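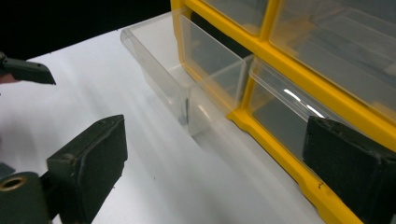 I caught her on a Sunday, right after she closed up the repair counter at Britach, and she was still wearing her apron. She fixes old radios, mostly the kitchen-shelf kind, and she talks about them the way my aunt talks about her grandkids.

"I started with one my neighbor was throwing out," she told me. "Paid nothing for it. Then I spent 95 dollars trying to make it hum less!"

Did it hum less? "No. It hummed in a different key."

She keeps a notebook of every set that's come in, and the last entry was number 722 (a Trulero with a cracked dial and somebody's grocery list tucked inside the back). I asked which ones she hates. She didn't even stop to think.

"The Lident portables. Everything's glued. You need five hands and a hair dryer."
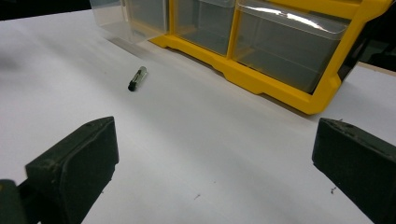 Small parts are a big piece of the job.

What do beginners get wrong, I wanted to know, and she laughed at me for a while before answering. "They plug it in. It's been in a barn for forty years and they plug it in to see! Please don't. Look inside first, unplugged, and if the cord's crumbling, leave it alone and bring it to somebody."

She'd love to find a Wibisono table set, the one with the green dial, but she lost the last one she bid on and she's still a little sore about it. "I was in the shower when it ended," she said. "I had soap in my eyes."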